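Features | Collections | Visit | Archive | Subscribe
Print this article | E-mail this article

The Long Life of a Soft Toy

The Wisislow Museum of Childhood keeps 1128 soft toys on the upper floor of its building on the east side of town. Most came from private households, and a good number arrived in the same grocery bags in which they had spent a decade or two in a closet. Each August the museum closes the upper floor to visitors and turns to the care of this part of the collection. The work is directed by Živko Kos, who joined the staff as a textile conservator and now serves as keeper of toys.

The museum's holdings begin with mohair bears and cloth dolls, but the largest group is far more recent. Plush animals in synthetic fur make up 384 entries in the register, and rabbits outnumber every other species except the bear. Pastel shades are strongly represented. Lavender, once rare in the toy trade, has become common enough to be given its own heading in the museum's color index.

A plush rabbit is examined on its back first. The belly shows wear early, particularly where a white patch has been set into colored fur, and the limbs can be followed from the body to the paw. Attached ornaments, such as a flower at the side of the head, are entered separately in the record, with a note of their color and position.

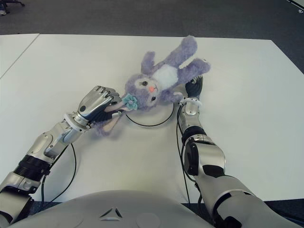
Fur, Filling and Thread

Synthetic fur is durable, but it is easily flattened. The museum does not iron, steam or tumble its plush. Surface dust is lifted through a fine screen with a low-suction vacuum, after which the pile is raised with a soft brush, always in the direction in which it was laid at the factory. Washing is reserved for toys with active staining. Last year 89 pieces were washed by hand and dried on mesh trays.

Filling presents greater difficulty. Older toys from the Greltotitz workshops were packed with wood wool, which grows brittle and works its way through the seams. Later polyester fillings keep their spring but tend to migrate, leaving a long arm or ear thin at the joint. Mr. Kos prefers to leave such thinning alone unless the seam is under strain.

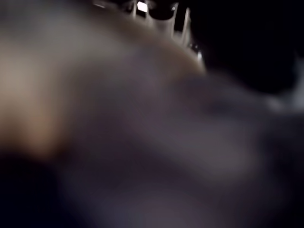 Where a seam must be closed, it is sewn with cotton thread one shade lighter than the fur, so that a later conservator can find the repair without difficulty. The practice was adopted from the Younis Collection, whose handbook on stuffed toys remains in daily use at Wisislow.

Storage follows a simple rule. Long-limbed animals lie flat, with their arms and legs supported, and are never hung or stacked. The present cabinets, supplied by Fasulier, hold 1077 toys. The remainder are on display or on loan to schools in the county.

The upper floor reopens to visitors in the fall. Readers wishing to offer a toy to the museum should write to the keeper before bringing it in, and should leave it unwashed.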